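4 June 2023

Slept until nine, which never happens, and woke up with my calves so sore I had to go down the stairs sideways like a crab. Worth it though! Yesterday was the Skeltside walk, all 13 miles of it, and I've been putting it off since November, so I'm allowed to be smug today.

Coffee on the back step, then an hour of sitting around with my feet in a bowl of warm water.
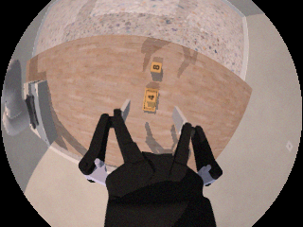
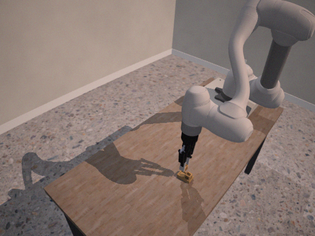

Wooden tables, both of them.

Anyway, the walk. I want to get it down before I forget the order of things. I caught the early bus out to Binville with my lunch in the old green backpack (the strap is hanging on by threads, I really must sew it) and started up the lane behind the feed store a little before eight. It was foggy at the bottom and I couldn't see the creek at all, only hear it. Then you come up through the pines and pop out above the whole mess, and there's the ridge, and it looks so close. It isn't close. I remembered that much from last time.

The first climb is 1,000 feet and I stopped more often than I'd like to write down. A couple in matching yellow jackets passed me, chatting away like they were in line at the bank. I passed them back when they stopped to eat, and then they passed me again for good, and I never saw them after the second gate.

Lots of flowers up there this year. Lupine mostly, plus something tiny and white growing right in the gravel that I still can't find in my book. I took a piece of paper along to sketch it on and then wrote the bus times on it instead, so now I have a drawing of half a petal and the number 43. That's the bus home.

Lunch at the cairn. Cheese and pickle, an apple, and two of those hard ginger cookies from the Tasska bakery, which had turned to sand in the bottom of the bag. I ate the sand. The wind was something else, I had to sit on my hat.

The trail down the far side has been moved. There used to be a shortcut past the old sheep pen and now there's a fence and a sign sending you the long way, along the edge of the Sarmiento place. I grumbled for the first half mile and then got over it, it's a pretty stretch, all long grass and swallows. A brown horse walked along the fence with me the whole way. I had nothing left to give it except the apple core, and it took that very politely.

My left boot started rubbing somewhere after that. Blister on the heel, size of a nickel. I had Band-Aids at home in the drawer, where they were doing a great job.

Missed the bus by two minutes, saw the back end of it going around the bend, and sat on the wall for the next one eating cookie dust with a wet finger. Home by six, bath, toast, asleep on the couch with the lamp on.

Today I've done nothing useful except wash socks. It's clouding over now and the tomatoes look thirsty, so I'm going to leave them and see if the rain does it for me. Need to call about the gutter tomorrow. Soup for dinner, I think, the lentil one, if there are still carrots.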